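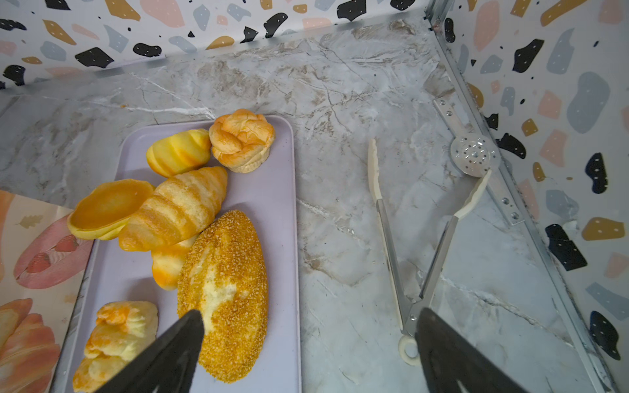

Software: planning and grasp control

Nitivley, bakery packing task, progress to 2019-05-04

The new planner is in and we have 288 logged episodes on it. I'd hold off on celebrating. Triltura's perception module separates overlapping pastries well enough when the colours differ, but two striped buns near a croissant still get merged into one mask, and the planner then picks a grasp centre that belongs to neither.

Bag handling is further behind. The controller treats paper as rigid, so closing force at a side seam is a guess – tuned by hand, and retuned whenever the bag stock changes. I would not promise Gavalas a working demo before December on this evidence.

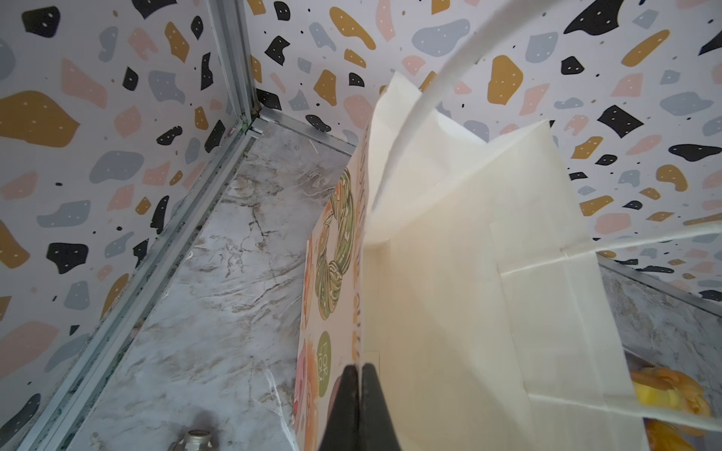

Ivone Bastos disagrees, and wants it noted that a compliance term could be added to the controller in 5 weeks without touching the planner. I've asked to see that costed first.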